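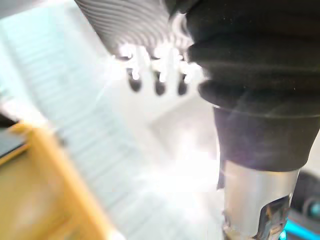
Clokent replied:
The policy as drafted does not distinguish between garments that have been worn and garments that have merely been tried on. Members of the exchange should be asked to state which applies before an item is listed.

Zustus replied:
I must disagree with Clokent. The distinction cannot be verified, and a rule that cannot be verified should not be adopted. The present wording asks for three things only: fiber content, size as printed on the label, and any repairs. It has served the exchange adequately through 851 listings.

Boto_Textiles replied:
Adequately for sellers, perhaps. I received a striped knit top in October that was listed as cotton. The care label had been removed. After one warm wash the sleeves were 2 inches shorter than the measurements given. The request for a refund was declined on the ground that the label was "not available." A missing label should be a required disclosure.

Lazaridis replied:
Moderator's note, Jun 28, 2019. The following points are proposed for the revised listing rules:
Removed or unreadable care labels must be stated in the first line of the listing.
Sleeve length is to be measured from the shoulder seam to the end of the cuff, with the garment lying flat.
Claims must be filed within 45 days of delivery.
Comments on the wording are invited. General complaints belong in the other thread.

Zustus replied:
The first two points are acceptable. The third is excessive. Small sellers cannot hold funds for that length of time.

Clokent replied:
Shrinkage is often discovered only after the second or third wash, and a heavy knit may not be washed at all until the season changes. I would support the period as proposed. I would also ask that raglan sleeves be addressed, as they have no shoulder seam from which to measure.

Lazaridis replied:
Noted. For raglan styles, measurement will be taken from the center back of the neck. The claim period remains open for comment.

Boto_Textiles replied:
I support both changes. Will they apply to listings already posted?

Lazaridis replied:
New listings only. There are about 4,000 older pages in the archive and they will not be revised.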